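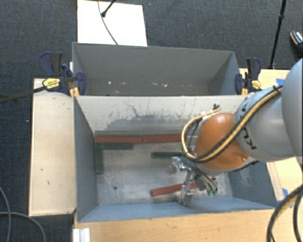
Tokik: planejamento de preensão e transferência entre caixas

Documento de apresentação do repositório e ficha do conjunto de dados associado

1. Finalidade

O Tokik é um pacote de software destinado ao planejamento e à execução de tarefas de retirada de blocos alongados de uma caixa aberta e de sua deposição em uma segunda caixa, disposta paralelamente à primeira. O pacote reúne a segmentação das peças, a estimativa de pose, a geração de candidatos de preensão, a verificação de colisões e o sequenciamento das retiradas. O repositório contém também o conjunto de dados empregado na avaliação desses módulos.

O desenvolvimento é conduzido pelo grupo de manipulação da Busstead. A responsabilidade técnica pelo planejador cabe a Viktória Vincze. A curadoria dos dados e o módulo de percepção estão a cargo de Ching-wen Chien.

2. Escopo

O problema tratado é o de peças encostadas às paredes da caixa ou umas às outras, caso em que a garra dispõe de pouco espaço para inserir os dedos. Blocos vermelhos e verdes posicionados ao longo das paredes, em linha ou formando canto, constituem a situação típica. O planejador deve decidir qual peça retirar primeiro, com que orientação do punho e, quando não houver preensão direta viável, qual deslocamento prévio aplicar.

Estão fora do escopo desta versão:
- peças deformáveis ou transparentes;
- caixas fechadas ou com tampa parcial;
- operação simultânea de mais de um braço;
- recuperação automática de peças caídas fora das caixas.

3. Organização do repositório

percepcao/ Segmentação por cor e forma, estimativa de pose e filtros de oclusão.
planejador/ Geração e ordenação de candidatos, sequenciamento e planejamento de trajetória.
controle/ Interface com o controlador do braço e com a garra.
modelos/ Geometria das caixas, da garra e do volume reservado às mangueiras.
dados/ Episódios, anotações e arquivos de partição.
ferramentas/ Visualização, conversão de formatos e verificação de integridade.
testes/ Testes unitários e testes de regressão em simulação.

A comunicação entre os módulos utiliza a biblioteca Emov, mantida em repositório próprio e incluída como dependência. A simulação utiliza o ambiente Yen. Os testes de regressão não podem ser executados sem ele.

4. Instalação

1. Clonar o repositório com os submódulos.
2. Criar o ambiente a partir do arquivo de dependências situado na raiz.
3. Compilar a Emov na versão indicada no arquivo de bloqueio. Versões posteriores alteram a assinatura das mensagens de estado da garra.
4. Executar o verificador de integridade sobre o diretório dados/.
5. Executar os testes unitários.

Para o uso com equipamento físico, é necessário ainda preencher o arquivo de célula, que registra as transformações entre a base do braço, a câmera fixa e cada uma das caixas. O programa recusa-se a iniciar caso alguma dessas transformações esteja ausente.

5. Percepção

O módulo de percepção recebe a imagem de uma câmera fixa e produz uma lista de peças com pose, rótulo de cor e índice de visibilidade. O índice expressa a fração do contorno esperado que foi efetivamente observada. Peças parcialmente ocultas pela garra ou pela mangueira são mantidas na lista, porém marcadas como incertas, e não são selecionadas para retirada enquanto não houver nova observação com o braço recolhido.

Superfícies metálicas riscadas ou manchadas produzem bordas espúrias, sobretudo junto às paredes. O filtro correspondente descarta contornos cuja largura seja incompatível com o modelo do bloco. O limiar é configurável no arquivo de percepção e deve ser revisto sempre que as caixas forem substituídas.

Blocos verde-escuros apresentam contraste reduzido em relação às regiões sombreadas da caixa. Recomenda-se fixar a exposição e o balanço de branco antes da calibração.

6. Planejamento

Para cada peça elegível são gerados 83 candidatos de preensão, distribuídos ao longo do eixo maior do bloco e em diferentes inclinações do punho. Cada candidato é submetido, nesta ordem, à verificação de alcance, à verificação de colisão dos dedos com as paredes e à verificação do volume reservado às mangueiras e aos cabos. Esse volume é modelado de forma conservadora, como envoltório rígido ligado ao punho. Tal simplificação elimina algumas preensões que seriam executáveis, e sua substituição por um modelo flexível está em estudo.

Os candidatos remanescentes são ordenados segundo a folga mínima, a distância ao centro do bloco e o custo da trajetória. Na ausência de candidatos, o planejador propõe um empurrão curto, paralelo à parede mais próxima, e solicita nova observação. São admitidos no máximo 2 empurrões consecutivos por peça. Esgotado o limite, a peça é adiada e o sequenciamento prossegue com as demais.

7. Conjunto de dados

O conjunto compreende 482 episódios. Cada episódio corresponde a uma tentativa de transferência e contém:
- a sequência de imagens da câmera fixa;
- as posições articulares e os comandos enviados ao braço;
- o estado da garra;
- a lista de candidatos avaliados e o motivo de rejeição de cada um;
- o resultado da tentativa, conferido por anotador.

As poses das peças foram anotadas manualmente na primeira imagem de cada episódio e revistas por uma segunda pessoa. As divergências foram resolvidas por Ching-wen Chien. As partições de treinamento, validação e teste são definidas por sessão de coleta, de modo que episódios de uma mesma sessão nunca figurem em partições distintas.

8. Limitações conhecidas

Os dados provêm de uma única célula, com iluminação interna e um único tipo de garra. O desempenho obtido neste conjunto não deve ser tomado como indicação de desempenho em outras instalações. A fixação das caixas afeta diretamente a validade das anotações: qualquer deslocamento exige nova calibração. Em 8 episódios, identificados no arquivo de exceções, a transformação da caixa foi corrigida após a coleta. Esses episódios estão excluídos da partição de teste.

9. Segurança

O software não substitui os dispositivos de proteção da célula. Toda sequência nova deve ser executada primeiramente em simulação e, em seguida, em velocidade reduzida, com operador habilitado junto ao comando de parada de emergência. Os limites de força definidos em controle/ somente podem ser alterados mediante autorização da responsável técnica.

10. Contribuições e manutenção

As propostas de alteração devem ser acompanhadas de teste e do registro da execução em simulação. Alterações no formato dos episódios requerem parecer da curadoria. As solicitações pendentes são examinadas às terças-feiras. A próxima versão, prevista para junho, incluirá a revisão do modelo de mangueira e a documentação completa do arquivo de célula.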